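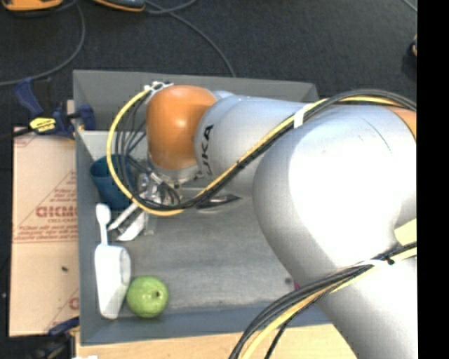

Marisol Usuga wrote in to ask whether cups and scoops still have to go into separate bins when we sort the returns, or whether one mixed grey bin will do. Mixed is fine up to the checking bench. After that, please keep anything that touches food apart from the rest — the Clerholm shelves are labelled for this.

We got through 800 pieces in March and have room for 3,000, so keep them coming. Small things are best handed in with any tape and stickers taken off. If a scoop or cup has a crack, put it in the tray by the door at Birkau and we will send it for recycling.

Lucero Marulanda has the spare labels, 8 to a sheet. She is in until three most afternoons. New bins are due before the summer, the same size as the old ones.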